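Why Does Bread Get Fluffy?

Have you ever pulled apart a slice of bread and looked closely at the inside? Go and get one, if a grown-up says it's all right, and have a good look. It's full of holes! Some are as tiny as a pinhead and some are big enough to poke your little finger through (which I did quite a lot when I was young, and got told off for it). So where did all those holes come from?

The answer is something very small and very hungry called yeast.

Yeast is alive. It isn't a plant and it isn't an animal. It belongs to the same big family as mushrooms, although one speck of yeast is so tiny that you would need a microscope to see it. The little tan grains you find in a packet of dry yeast are bunches of these specks all stuck together and fast asleep. They can stay asleep in the cupboard for months and months.

What wakes them up? Warm water and something to eat, just like you on a cold morning, except that you probably like your breakfast on a plate. Yeast loves sugar. There is a little bit of sugar hiding in flour already, and bakers sometimes add a spoonful of honey to help things along. As the yeast eats, it gives off a gas called carbon dioxide. That's the same gas that makes the bubbles in soda pop, and the same gas you breathe out.

Now, gas likes to float away. If you blew bubbles into a bowl of plain water they would pop at the top and be gone. But bread dough is stretchy. When flour and water are mixed together and squashed and pulled – bakers call this kneading – they make something called gluten, and gluten is a bit like the skin of a balloon. The gas gets trapped inside, the dough stretches, and up it goes!

At the Begović bakery in Miltthorpe, the baker, Geetha Venkataraman, starts her first dough at 5 in the morning, long before most of us have opened one eye. In August the kitchen is so warm that the dough rises very fast and she has to keep peeking at it. In winter it is slow and sleepy. She tells visiting children to press the dough gently with one finger. If the dent springs back right away, the yeast needs more time. If it fills in slowly, the dough is ready for the oven.

In the oven the gas gets hot and spreads out, so the loaf gives one last big puff. Then the heat stops the yeast, the stretchy walls turn firm, and the holes stay just where they are.

Lots of foods don't need yeast at all, of course. Rice swells up when it cooks, but that is because each grain is soaking up water, and there is no gas-making going on.

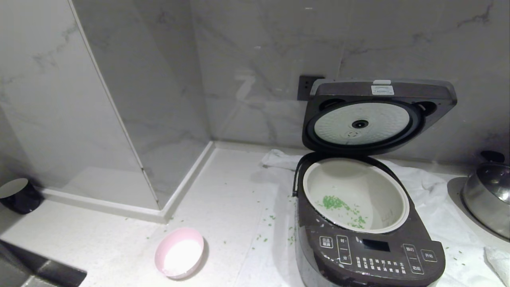 A rice cooker with its lid open and green, rice-like grains in the pot.

Would you like to see yeast at work? Ask a grown-up to help you. Put a spoonful of dry yeast and a spoonful of sugar into a small empty bottle, pour in some warm water (warm like a bath, never boiling), and give it a gentle swirl. Stretch a balloon over the top and leave it for up to 20 minutes. Keep an eye on that balloon while you wait, and try it again with cold water another time to see what changes.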